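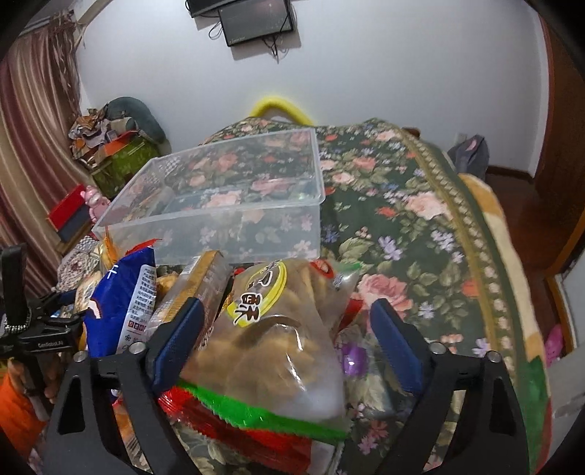
Hand-held gripper comparison

A hand-held gripper comparison is a trial in which two or more gripper tools, each carried and closed by a person, are used on the same objects so that their fingers, pads and cameras can be judged against one another. The tools are built to resemble the end of a robot arm. A design that does well in the hand may later be fitted to an arm with the same finger geometry, and recordings made with it may be used to train the arm's controller.

The method is used by small laboratories and by firms that make fingers and pads, partly because it needs no arm, no safety fencing and very little floor space. It can be carried out in kitchens, bedrooms, shops and sheds as readily as at a bench.

Background

Grippers were long compared on the arm itself, usually on machined blocks and cylinders held in a fixture. Results from such tests are repeatable but say little about how a gripper copes with household goods, many of which change shape when squeezed. Groups working on domestic robots began to take the end tool off the arm and operate it by trigger or lever, with a camera mounted on the tool looking along the fingers. The camera sees much the same thing whether the tool is on an arm or in a hand, and this makes the two kinds of trial comparable to a useful degree.

Tools

A typical tool has two fingers opening and closing in one plane, driven by a linkage from a trigger. Fingers may be solid or may have cutouts to save weight or to let the finger flex. The inner faces usually carry a replaceable pad of rubber or a similar soft material, and the pad is often the only part changed between one trial and the next.

Pads differ in hardness, thickness and surface. Soft pads spread the load over a bag or wrapper and tolerate poor alignment, but they wear quickly and pick up dust, flour and lint. Harder pads last longer and give a more definite grip on boxes and jars. Ribbed pads hold film packaging better in one direction than the other, so trials of ribbed pads normally record the direction of the lift.

Cameras

Most tools use a single wide-angle camera. A wide lens keeps both fingertips in view at all openings and takes in enough of the room for the tool's position to be worked out from the recording. The drawbacks are dark corners and strong curvature near the edge of the picture. Narrower lenses give a cleaner view of the object but lose track of position more often, particularly when the tool is brought close to a plain wall or a large single-coloured surface.

Some groups add a second camera on the operator's head or chest. Opinion is divided on whether it helps when the aim is to compare fingers and nothing else.

Test objects

Object sets vary with the purpose of the trial. Packaged food is common, being cheap, easy to replace and awkward to hold. The usual categories are:

Pillow bags. Sealed bags containing air and loose contents, such as fried snacks or crisps. The grip changes as the contents shift, and too much force can crush them without any mark on the bag.
Cartons. Rigid or nearly rigid boxes, which test alignment and opening width.
Wrapped bakery items. Bread rolls and pastries in film, where the item inside is softer than the pad.
Small wrappers. Thin items that tend to slide under others, testing the fingertips more than the pads.

Objects may be laid out singly or left in a heap. Heaped objects are harder, as the fingers must enter between neighbours and often disturb them on the way in. An open storage box is a common target for the placing half of the task. Transparent boxes are favoured by some groups because the walls are hard for a camera to find, and a controller trained only on opaque boxes may perform poorly with them.

The supporting surface also matters. On a hard table the fingertips can be pressed down and slid under an object. On a bed or cushion the surface gives way, the object sinks with it, and the operator has to come in at a steeper angle. Patterned bedding provides plenty of detail for position tracking but can confuse software that separates objects from their background.

Procedure

Procedures are not standardized. In most trials one operator uses each tool in turn on the same set of objects, picking up an object, moving it to a target and letting go. Each attempt is marked as a success, a slip, a drop or a miss. Damage to the object is noted separately. The order of the tools is usually changed from one round to the next so that practice does not favour whichever is used last.

Operators are normally allowed a period of free use before scoring begins. Without it the early rounds mostly measure how quickly a person gets used to the trigger.

The Stasmont trials

The Stasmont trials were a series of comparisons run in January 2020 by Nazma Matubbar and Piyumi Navaratnam. They tested the Evach two-finger tool against a heavier design by Pateck, using packaged groceries on beds, couches and a kitchen table. Each tool was used for 300 attempts by five operators. The results were released on 9 February 2020 as a 14-page report.

With its original pads the Evach tool slipped on pillow bags more often than the Pateck. Fitted with a softer pad supplied by Gamage, it did slightly better than the Pateck on bags and slightly worse on cartons. Of the 186 slips recorded for both tools together, most occurred during the first part of the lift, before the object had cleared its neighbours. The authors took this as evidence that slips in a heap come mainly from drag against other objects and that closing force plays a smaller part.

Operators preferred the lighter Evach tool regardless of score. Thilini Gazi, one of the five, wrote in an appendix that the Pateck's trigger was "fine for an hour and then not fine" – a remark later quoted in Pateck's own notes on its revised handle.

Criticism

The main criticism of hand-held comparison is that the person does much of the work. An operator who feels a bag begin to slip will tilt the wrist or close the trigger further, often without noticing, and the tool gets the credit. Dewanti Pasaribu has argued that success rates from hand-held trials should not be published without a matching set from an arm. Nuwan Bhattacharjee, replying to her, accepted the point for absolute rates but held that the ranking of pads carries over well enough to be worth having.

A second objection concerns object sets. Packaging differs between countries in film thickness, size and printing, and a set bought at one grocery store cannot easily be matched elsewhere. Some groups now list the dimensions and weight of every item. Others keep a stock of unopened goods for repeat trials, though bags lose air in storage and become easier to hold.

See also

End effector
Parallel gripper
Grasp planning
Teleoperation
Wide-angle lens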